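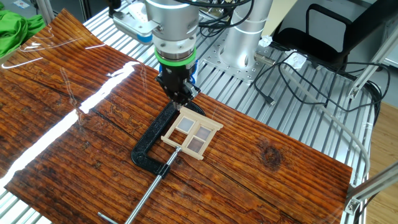

**Ticket #263: Wrist camera view drops out over the clamp station**
**Opened with:** Trosance support desk
**Site:** Wendel bench, Wilczyńska hall
**Software:** Hirkov cell controller
**Status:** Open, workaround in place
**Needed by:** Tuesday, open day

Hello, and thank you for the quick reply to my phone message. I promised I'd write it all up properly, so please bear with me if this runs long.

We have our open day on Tuesday and the Wendel bench is the one most visitors come to see. The demonstration is a simple one. We clamp up a miniature window frame, the kind you'd put in a dollhouse, and the arm comes down over the clamp, finds the screw with its wrist camera, and lines the gripper up with it. Last year's visitors (a lot of them parents with children who build models) loved that sort of thing, so we went a bit further this time and laid a nice wood-grain board on the table to make it feel more like a workshop.

The trouble is that the arm gets down over the clamp, hesitates, and then the controller reports "target lost" and backs up to the start position. It doesn't do it every time. In the mornings it's mostly fine, and by mid-afternoon it fails more often than it works, which is of course exactly when the tours are scheduled!

**Check 1: Cables and restart**

I restarted the controller and reseated the camera plug, as you suggested. No change. The live view stays up the whole time, even while the "target lost" message is showing, so I don't believe we're losing the camera itself.

**Check 2: Saved view from the wrist camera**

I turned on image saving and ran the approach again.

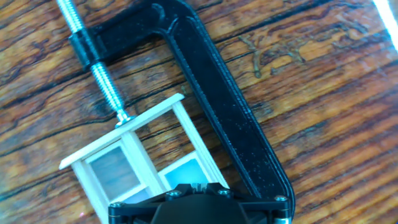

*Wrist camera over the clamp. Screw pad on the edge of the little frame, glare in the top right corner.*

My own guess is the board. It's very shiny, and the grain has strong dark streaks that look a lot like edges to me, so I can imagine they look like edges to the software too. The screw is bright metal and it's competing with a bright reflection. I'm not a vision person, though, so please tell me if I'm barking up the wrong tree.

**Check 3: Exposure**

The exposure was set to 3000 in the Hirkov camera page. I have no idea who set it or why, and it may well have been me. I brought it down to 500 and saved again. The approach finished on the next two tries, then failed on the one after, at the same spot.

I also tried turning the clamp a little on the board so the screw sits differently in the view. I didn't write down the angle, I'm sorry to say. I was on my own and the kettle was on.

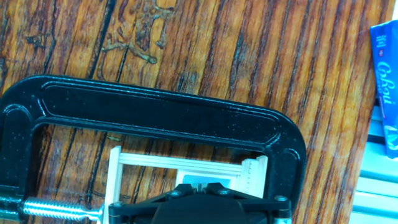
*Clamp, screw and miniature frame from the wrist camera, blue Cobui package at the right edge.*

**Reply from Trosance support**

Thanks for such a thorough write-up, it really does help. We agree that the reflection is the first thing to chase. Please leave the exposure at 500 for now. In the Hirkov camera page, draw the search area tightly around the clamp so the bright corner falls outside it, and save that as a separate profile so you can go back. If you can, pull the blinds or switch off the lamp nearest the bench and tell us which of the two makes the difference.

**Check 4: Smaller search area, blinds down**

Done, and much happier! I drew the area around the clamp and the little frame, saved it under the name "openday", and lowered the blinds on the afternoon side. The arm came down and lined up through the whole practice tour, including once with a dozen colleagues leaning in behind the tape and asking questions.
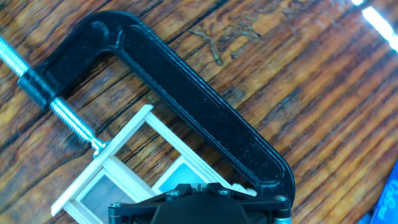

I haven't tried the lamp yet. It's on the same switch as the coffee corner, and I'd have had complaints. I'll do it first thing tomorrow, before people come in, and add the result to this ticket.

A couple of questions while I have you:

- Is there any harm in leaving the "openday" profile on for the regular evening classes, or should I switch back afterward?
- Would a matte board be worth buying? I'm fond of this one, but I could be talked out of it.
- If "target lost" does come up in front of visitors, can I press Retry on the panel, or do I need to send the arm home first?

The last one matters most to me. I'd like to have something sensible to say to the group while I'm pressing buttons.

**Reply from Trosance support**

Retry is fine as long as the arm has stopped and the panel light is steady. Switch back to the old profile after the open day, please, until we've looked at your saved views. Hold off on the new board until you've done the lamp test. We'll keep the ticket open through Tuesday.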